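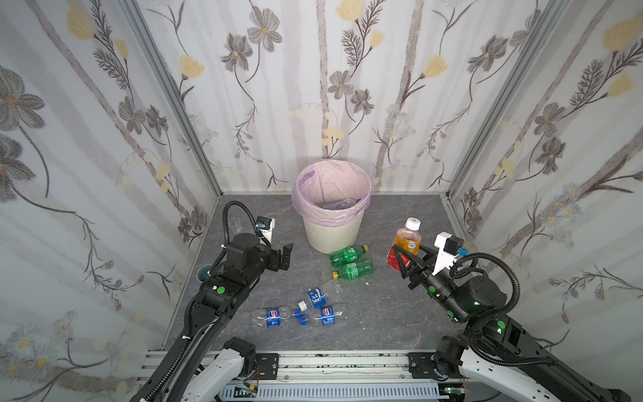
I took the back bedroom at Ondwood for the wallpaper. Everyone else wanted the front, with the bay window and the view down to Dirthorpe, but I'd seen those great big daft flowers climbing up their grey stripes and I was done for. Kyung-hwa Hwang, who owned the house and lived on the ground floor, said I was the first lodger in years who hadn't asked if I could paint over it.

"My mother chose it," she said. "She was cross that week."

You could tell, a bit. There's something bad-tempered about those ferns.

The rent was 600 a month with one rule, and the rule was bottles. Caps off, labels off, squashed flat, in the bag by Sunday night. I thought she was joking! By May I'd broken it so often that I'd started coming in through the side gate with my coat buttoned over the shopping, like a boy with stolen apples.

Then one evening she knocked, and I had bottles all over the floor – water, lemonade, the lot – and a nice clean bin with hardly a thing in it. She looked at them for ages. Then she got down on her knees, slowly, one hand on the bed, and picked up a cap.

"My husband threw these," she said. "From the chair. He said when he got ten in a row he would stop smoking."

"Did he?"

"He got nine." She turned the cap over. "He was very pleased with nine."

I didn't know what to say to that, so I moved the bin back against the wall and sat down next to her on the cold floor. She threw first and missed by a mile. I missed too. Her third one hit the flowers, dropped straight down and went in, and she made a noise I'd never heard her make, a sort of hoot, and the man upstairs banged on his floor.

We carried on till gone eleven. She made me take the labels off afterwards, every single one, and stood in the doorway while I did it.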